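Tile, Bamboo and Steam: Setting a Table for Dumplings

A tiled tabletop is a practical choice for steamed food. Glazed or sealed tile tolerates heat, wipes down quickly and takes no ring from a damp basket. Its weak point is the grout. Karwood, which builds tables with tiled inserts, recommends a penetrating sealer on the joints every 22 months, with a light scrub between coats. White grout shows soy sauce sooner than any other colour and should be blotted at once.

Bamboo steamers need more attention. The weave of the lid lets vapour escape, so less condensation drips back onto the food - the main advantage over a metal lid. A new basket should be rinsed and steamed empty for seven minutes before use. After each meal, brush it under warm water without detergent and stand it on its side until dry. Stored damp, bamboo will mould.

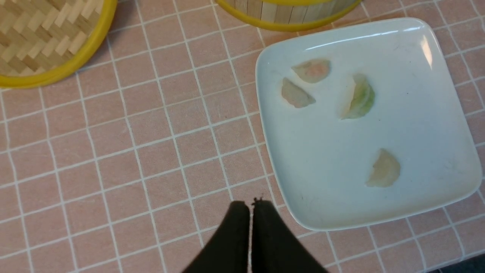 Page last changed: November

A yellow rim against pale bamboo holds its own on pink tile, and a white plate keeps the combination from getting busy. A square plate with a raised rim also has a technical merit: the flat centre takes dumplings in straight rows, and the rim contains the dipping sauce. The Carré pattern from Drarnine follows this layout and stacks neatly, although the corners chip if plates are slid against one another.

Leave roughly 3 cm between plate and steamer so the lid can be lifted clear. Fastgate sells liners in packs of two sizes; cabbage leaves do the same job and cost less. Trim either one short of the basket wall, as a liner that covers the full base blocks the steam.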